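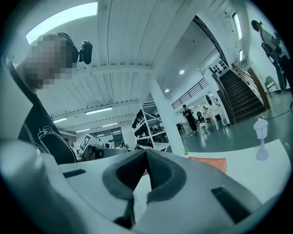 Prollside Shelving and Supplies Records

Summary

Prollside is a set of written records on how shared workrooms store and return everyday supplies. It contains 1,383 entries, each covering one item or one group of like items kept on open shelving, in drawers or at a desk. The records were prepared at Borna under the direction of Maribel Rivadeneyra. Yaryna Tkachenko edited the item names.

Contents

items.csv: one line per entry, with item name, shelf level, room code and condition
rooms.csv: room codes, with notes on lighting, columns, doorways and stairs
returns.csv: 764 entries for items put back after use
terms.txt: the approved list of item names

Field notes

Shelf levels are numbered from the floor up. Items stacked on one another share a level and are told apart by the field "stack". Where an item was found on a desk, the shelf level is left blank and the field "surface" is filled in. Condition is recorded as good, worn or damaged.

Known limits

Small parts such as screws and clips are recorded by the box. Room codes beginning with J refer to the Jukden building, where the shelves were renumbered in November. For 266 entries from that building, only the old numbers are available. Color names were not standardized before version 2.

Use and contact

The records may be used for teaching and research with credit to Borna. Corrections should be sent to Meron Yimer and should give the entry number, the field concerned and the proposed wording.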